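Newspaper strip reprints: restored color or printed as they ran?

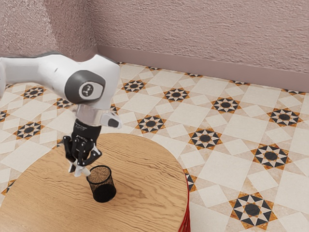 White robot arm over a round wooden table.

inkwell_akash
Posted 04/08/2025

I'm Akash Jaiswal, some of you know me from the lettering threads. I've been picking up the Clovport Press hardcovers of "Rakness," the lighthouse-keeper adventure strip, and volume three has me annoyed enough to type this out on a phone.

Volumes one and two were shot from newspaper tearsheets. Yellow paper, dots the size of lentils, red ink drifting a little to the left of wherever red was supposed to go. Volume three has been recolored from scratch. The sea is now one smooth turquoise from gutter to gutter and Captain Rakness has the complexion of a man who sells timeshares. Same price, same spine design, no mention on the jacket. There's one paragraph about it in the back, after the ads for other books.

Do people want this? I'd like to know before I decide whether to keep going. The set runs to 17 volumes if they finish it, and they've said they will, which in reprint publishing means they might get to five.

gutterspace
I prefer the new color and I'm prepared to be shouted at.

The tearsheets in volume one were bad tearsheets. There's a run in the middle, the whole smugglers' cave story, where the blacks have gone brown and you can read Tuesday's shoe sale through the back of the page. I bought a book about a lighthouse keeper and got a discount on loafers. If the choice is that or turquoise, give me turquoise.

inkwell_akash
The shoe sale is the best part of volume one.

Sneha_C
Sneha Chaudhary here, I did scanning for a small reprint line for a while (not this one) so I can say a bit about how it usually goes.

There are three possible sources for an old Sunday page. The original art, which is black and white and mostly got thrown out, given to somebody's nephew or used to stop a drip. Syndicate proofs, which are crisp and also black and white, sometimes with a color guide and usually without. And the printed page. If you have proofs and no guide, you have beautiful line work and somebody has to color it. You can match the printed page, which is slow, or you can have a person with a deadline pick turquoise.

What I'd want to know is whether volume three comes from proofs. If the line is sharper in the new book, there's your answer, and I'd forgive a lot. If it's the same mushy line with new paint under it, they've just bleached a tearsheet and filled it in.

inkwell_akash
Checked. The line is sharper in the first two thirds and then goes soft around the whaling story. The lettering goes soft with it. Some of the lower case looks like it was done with a toothpick.

Sneha_C
Then they ran out of proofs and bleached the rest. Recoloring everything was to make the join less obvious. I don't love it but I've been in that meeting.

panel_four
So they made the good part worse in order to match the bad part.

Sneha_C
Yes. Welcome to publishing.

KiranChauhan
I'll be the crank. Newspaper strips were drawn for newsprint. The artist knew the paper would drink the ink and that the red would wander. Look at how "Rakness" handles night scenes: big open areas of blue dot with almost no line in them, because the dots themselves give you fog. Put a flat fill in there and the fog is gone and you have a man standing in front of a wall. It's a different drawing.

People say "this is what he would have wanted" and I have never once seen evidence that he wanted it. He wanted to be paid on time and he wanted the syndicate to stop dropping his top tier to fit in a gum ad. Both of those are in the letters printed in volume two.

gutterspace
He also says in those letters that the color was "a bowl of soup somebody sat in." Page and everything, I'll find it. I don't think he was fond of the wandering red, Kiran.

KiranChauhan
He says that about one Sunday.

gutterspace
He says it about one Sunday and then says the next one was worse.

KiranChauhan
Fine. Two Sundays.

harshpant
My problem with all of these books is the size and I will die at this post. A Sunday page was huge. You spread it on the floor and lay on it. The Clovport volumes shrink it to the height of a cereal box, then everybody argues about whether the dots are authentic, when the dots are now so small that you need a jeweler's loupe to have an opinion.

Compare the Shakya edition of "Wiltumetti." Full tabloid, shot from the paper, no cleanup besides squaring up the borders. It doesn't fit on any shelf I own. It lives under the couch like a pet. But you open it and you can see why people bought the newspaper.

panel_four
What did that one cost you, Harsh?

harshpant
88 dollars, and then another 19 for shipping because it weighs as much as a car door. I don't regret it. My wife has a separate statement.

Sneha_C
The Shakya book is lovely and it also sold to the people in this thread and perhaps four others. There's a reason it stopped at one volume.

harshpant
It stopped at one volume because the second one was announced for May, then for the following May, and then the page came off the site. I have made my peace. I check on it every so often the way you'd visit a grave.

narae_y
Na-rae Yang, mostly a lurker. I came to this strip through volume three, it was the one my library had, and I thought the color was fine. I didn't know there was an argument. I read the whole whaling story in one sitting and missed my stop on the bus.

Then I borrowed volume one and yes, Kiran's right about the fog. The night pages are much better in it. But I also had to guess at a word balloon every few pages, and in the cave story I lost track of which smuggler was which, since they'd all gone the same brown. I don't think I would have stuck with it if I'd started there.

KiranChauhan
That's a fair report and I resent it.

inkwell_akash
Na-rae, did you read the black and white dailies at the back of volume two? Those are from proofs all the way through as far as I can tell, and they're the best reproduction in the set. No color to fight about. The inking on the storm sequence is ridiculous. He does rain with a dry brush and then goes back over it with white in about every third panel.

narae_y
Not yet, it's on hold behind one other person. If that person is in this thread please hurry up.

panel_four
Question for Sneha. Why not print the proofs in black and white and run the tearsheets small, as a reference section? Then everybody can be unhappy equally.

Sneha_C
Because color sells and black and white Sundays don't. We tried it once. One hundred people wrote to say they'd wanted exactly this for years, and I believe we sold 100 copies.

gutterspace
I'd have bought it.

Sneha_C
Did you?

gutterspace
I was going to.

harshpant
Also, can anyone explain the paper? Volume three is on a coated stock so shiny that I have to read it at an angle, like I'm checking a bill for watermarks. The first two were on a nice dull sheet. If they'd put the turquoise on the dull sheet I think half of this thread goes away.

Sneha_C
Agree completely. Flat color on gloss looks like a menu. The same files on uncoated paper would drop back and calm down. It's the cheapest fix going and it's the one I'd write to them about. Publishers can't find proofs that don't exist, but they can order different paper.

inkwell_akash
That's useful, I'll put it in an email. I'd planned something longer with the word "betrayal" in it.

KiranChauhan
Leave the word in.

inkwell_akash
I'm keeping it for volume four. Sent them the paper question, plus one asking that each story be marked with its source: proof, tearsheet or whatever they found in the nephew's garage. I would forgive nearly anything if it were labeled in the front. Will post if they answer.

gutterspace
Found the soup letter. Volume two, the long one to his brother. It's three Sundays, Kiran.

KiranChauhan
I've read it again and the third one is a complaint about the lettering.

Comments

dailies_only: Kept nodding at the glossy paper part. I read mine under a desk lamp and get a nice view of the bulb.

Mrs. Tollhouse: My father clipped "Rakness" and pasted it in scrapbooks with flour paste. The mice have handled the restoration since then.

brushandnib: Harsh, if you ever sell the Wiltumetti book, I have a bigger couch.

harshpant: No.

panel_four: Did Clovport ever write back?

inkwell_akash: They thanked me for my interest and sent a coupon for volume one.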